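Simulation gallery: the Watum cell, how we keep it running
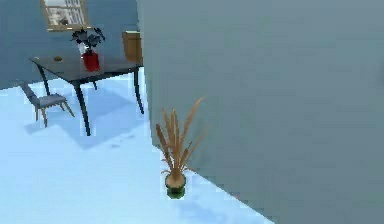 Page last changed: December 13, 2023

Watum is the name on our navigation setup, a home robot that so far has done most of its driving inside a renderer. Dzifa Dankwa builds the rooms and I look after the machine that runs them. This page is for people taking over a shift, and for anyone at Prorkarberg who still believes simulated robots need no maintenance. I used to hear that claim every week. The service log is at 3104 entries.

The room at the top is a rendered dining area: grey wall on the right, table and chair further back, a spiky plant in a green pot right by the wall's corner. I use this view as the check after any change to the setup, mostly for the sake of that corner and that plant.

Plant and wall. Some of the leaf tips overlap the wall from this viewpoint. Thin leaves are hard on the depth channel, so compare the depth output against the stored reference before you sign off. If it differs, reload the room once. If it still differs, stop and write it down. Do not "adjust the tolerance." Someone did that in January and we lost 11 days of runs.

Table legs. The edges are soft and a bit blocky, here and on the leaves. The Granero plug-in is supposed to clean this up. I have read their leaflet and I remain unconvinced, so the plug-in stays off until somebody shows me a run where it helped.

Floor. Very pale, close to white toward the left. There are a few tiny dark specks between the table's front leg and the plant. I don't know what they are. Dzifa says rendering noise, and she may be right, but the obstacle map should come up clear there and you should look at it anyway.

Cabinet. The grey wall hides its right side. The map must mark the hidden part as unknown. If it comes up as free space, the map service has started before the pose service; restart both, pose first.

Routine: restart the render service every 3000 episodes, clear the texture cache, load this room, run the corner check 2 times. Both results go in the log, including the boring ones. Van Beek sells a monitor that promises to do all of this unattended. Wumpini Amegashie has asked for a trial copy. I have asked what it does when the monitor itself hangs, and am waiting for the answer.

Corrections to the page go to Dzifa. Log entries stay as written.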